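Erker wool wash - 40 wash bottle

Home > Laundry > Hand wash > Erker

Erker wool wash. No rinse, low foam, one cap per sink. Back in stock from May, new cap, same liquid inside.

We've sold Erker in the shop for 7 years and it's the one we get asked for by knitters, sock people mostly. Jolán Balogh makes it up for us in small batches. Smells of very little. There is a bit of lavender if you put your nose in the bottle, gone once the thing is dry.

What it's for

Wool, alpaca, mohair, silk blends. Fine on cotton too but a waste of it frankly, use your ordinary powder.
Hand knits, shop bought jumpers, thick socks, blankets if you've a bath.
Not for leather or suede trim. Not for anything marked dry clean only - we'd rather you didn't, and we can't refund the coat.

Sizes

Small bottle, 7 washes. Good for trying it or for taking away with you.
Standard bottle, 40 washes.
Refill pouch, fits the standard bottle. Snip the corner and pour over the sink, it does dribble.

Scents

Plain
Lavender (faint)
Fleria - our own green, herby one. Sold out at the moment, sorry, Jolán is waiting on bottles.

How to use

Cool water, enough to cover. One cap. Swish it about before the wool goes in.
Push the wool under and leave it alone. No rubbing. Dark reds and navys on their own the first couple of times, they will bleed.
Lift out with both hands, squeeze, don't wring. No need to rinse.
Roll in a towel and stand on it. Two towels for a jumper.
Dry flat if it's heavy. Socks can hang.

Drying socks

Clip at the cuff or the toe, whichever has less stretch in it. Away from the radiator. Thick heels take longest so feel those before you put them away. A clip rack is handy here, gets a lot of odd socks into a small space and you can hook it over any pole.
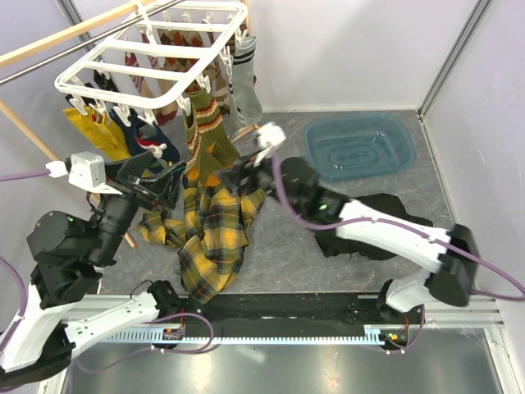
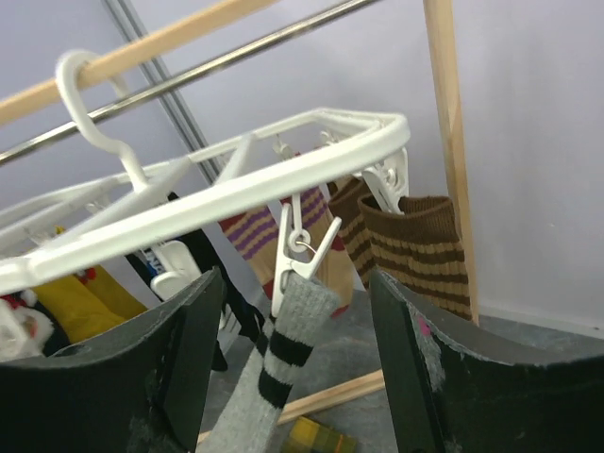

Delivery and returns

Orders in by 3 o'clock go out the same afternoon. Small bottle goes through the letterbox, standard doesn't.
Buy 2 standard bottles and postage is free. Pouches count towards this as well.
Leaky cap? Email a photo of it and we'll send another, no need to post the old one back.
Unopened bottles can come back for a refund. Opened ones can't.

Questions we get

Will it felt my jumper? Hot water and rubbing felt jumpers. The wash won't.

Can it go in the machine? Yes on a proper wool cycle, half a cap in the drawer. Csaba Bognár on our counter does all his this way. If your machine's wool cycle spins hard, stick to the sink.

Is it the same as the Rinex one? No. Rinex needs rinsing out and foams alot more. We still stock it for cottons.

Does it keep? Lid on, out of the sun, yes. It can go cloudy in a cold shed - bring it indoors and give it a shake.

Also in this section

Rinex cotton wash
Jankauskaitė sock blockers, pair
Wool comb, small
Erker refill pouch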